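Sarkix Support Desk
Ticket 1582 - Kitchen chores: which ones can we honestly promise?
Product area: two-armed kitchen unit, five-fingered hands
Status: Open, waiting on customer
Priority: Normal

Opened by customer, February

Hello all, and thank you for being so patient with my last ticket, which I know went on a bit. I look after the kitchen trial at Sesitz, and we've reached the stage where people keep asking me whether the thing can do the washing-up yet. I would dearly love to give them a proper answer. My own feeling is that it can do pieces of several chores and the whole of none of them, but I may be setting it up badly, so I'm putting everything down here in the hope that somebody kinder and cleverer can put me right.

The sink is where we spend most of our time. I ask for the vegetables to be taken out of one basin and put on the rack in the other, and larger things go across quite happily. Carrots are fine most days. Leaves are a misery - the fingers close, the log says "grasp confirmed", and when the hand comes up there is one leaf in it, or nothing at all.

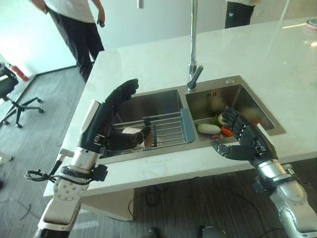 I have tried the grip force at 200 and at 600 on your scale. The lower setting drops things and the higher one bruises them, and I've not found a happy middle for anything that grows with a stalk. I also tried slowing the approach to 40 per cent, which helped with small items near the basin wall but made the whole job so slow that my colleagues wandered off to make tea. Is there a setting for soft, tangled things that I've missed? I did look through the Flidura hand manual, twice, and it talks mostly about boxes and bottles.

Reply from Support, 10:15

Thank you for such a full report, it saves us a great deal of to and fro. You haven't missed a setting. "Grasp confirmed" only means the fingers met some resistance before they closed fully, and a bunch of leaves will give that resistance even when most of it is about to slip away. Please leave the force at 200 for anything leafy and switch on "check after lift", which makes the arm pause and look before it moves across. It won't improve the grip, I'm afraid, but it will stop the log telling you fibs.

Could you also try something with a handle or a firm body, away from the sink? It would help us to know whether the trouble is with the hands or with the vegetables.

Customer update, 14:40

Done, and rather more cheerful news! We went on to the pitcher.
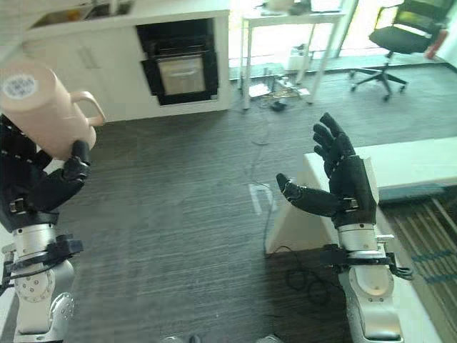 Left hand holding the pink pitcher by its lower body, right hand open.

I had expected it to go for the handle, as you or I would, but the planner prefers the body and I've stopped arguing with it. Five lifts, no drops, all with the pitcher empty. I haven't been brave enough to try it full over that floor, and I don't think I'd call it "can pour a drink" until I have. "Check after lift" is on and behaving itself, by the way. It caught two empty grasps at the sink that would have gone down as successes this morning, so thank you for that.

One new oddity. When I send the unit from the pitcher job back to the sink, it sometimes stops short of the island and reports "path uncertain". It recovers if I press resume, but a chore that needs me standing by with a finger on the button isn't much of a saving.

Reply from Support, 15:20

Very glad about the pitcher, and we agree with you about not counting it as pouring yet. For "path uncertain", please send the view from the head with both hands raised, and tell us what is lying on the floor along the way.

Customer update, 16:05

Attached, with the hands up as you asked.
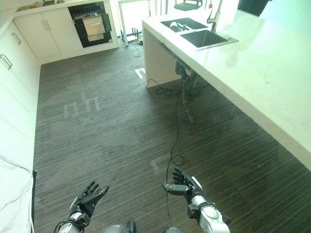 View towards the island and sink, with the cable on the floor.

There is a long thin black cable running from under the island, and there are white tape marks on the floor too, so I suppose it could be either. I'll reroute the cable along the cabinets first and leave the tape alone, so that we only change one thing at a time. Kovačević did our fitting and I can ask them about a cover strip if it comes to that.

Reply from Support, 16:30

Cable first, please, that's our guess as well. Run the same trip ten times once it's moved and post the log here. As for what to tell your colleagues, we'd say firm vegetables and an empty pitcher with supervision, and no promises on leaves or on the washing-up. Leaving this open until we have your ten runs.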